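How Do You Teach a Robot to Fold?

When you learned to fold your clothes, somebody probably stood beside you and showed you. They may even have held your hands and moved them. Robots can be taught in a similar way. At the Drovside Learning Centre in Troltunport, visitors aged seven and over can find out how.

A robot arm has motors at its joints, much as your own arm has a shoulder, an elbow and a wrist. A person can show it a task in one of two ways. The first is by hand: the teacher takes hold of the arm and guides it gently. The second is by remote control: the teacher moves a set of controls, and the arm copies each movement.

While the lesson goes on, a computer stores the position of every joint. It also keeps the pictures from the cameras. One complete turn at the task, from start to finish, is called a demonstration.

Cloth is a difficult subject for a robot. A toy brick keeps its shape wherever you put it, but cloth bends, stretches and creases. Two arms are useful for this work, just as two hands are useful to you. 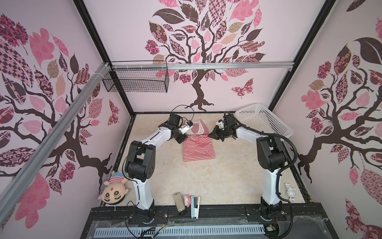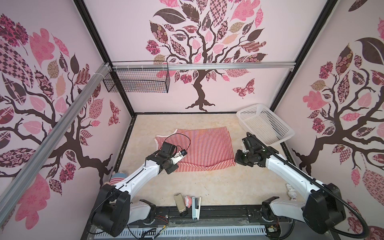
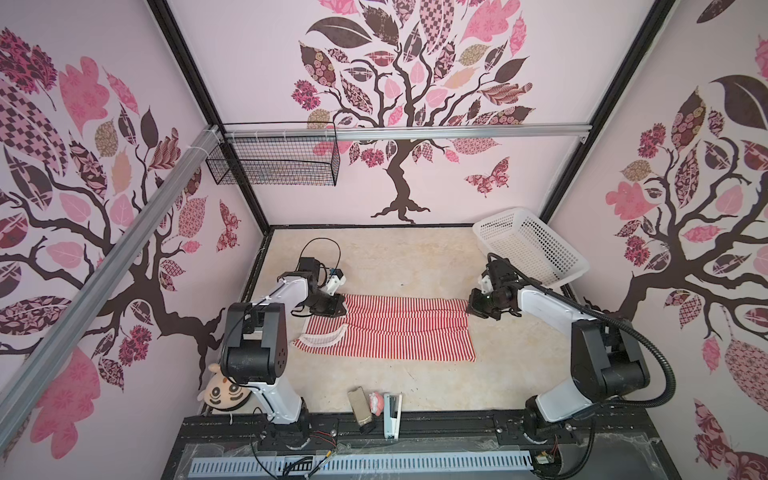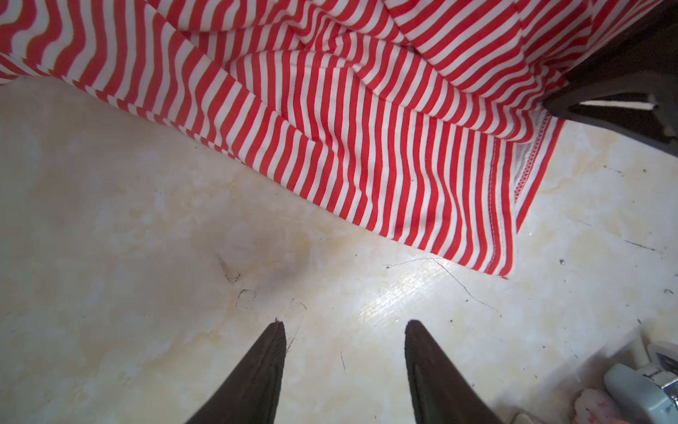
Red and white striped cloth and robot grippers. The last picture is a close view from a camera on a robot.

A gripper is the robot's hand. Many grippers have two fingers, which open and close like a pair of tongs. The teacher must decide where the fingers should go, when they should close and how far the cloth should be lifted.

One demonstration is seldom enough. For its folding lessons, the Centre collected 200 demonstrations, and each was checked before the computer was allowed to learn from it. Helmi Peltonen, who leads the lessons, asks teachers to start again if they drop the cloth.

The computer then looks for patterns. It compares what the cameras saw with what the arms did next. After this training, the robot tries the task without a teacher, and the results are written down.

Words to know

Demonstration: one complete showing of a task.
Gripper: the part of a robot that takes hold of things.
Joint: a place where an arm can bend or turn.

School groups may book a visit on Tuesday mornings during May.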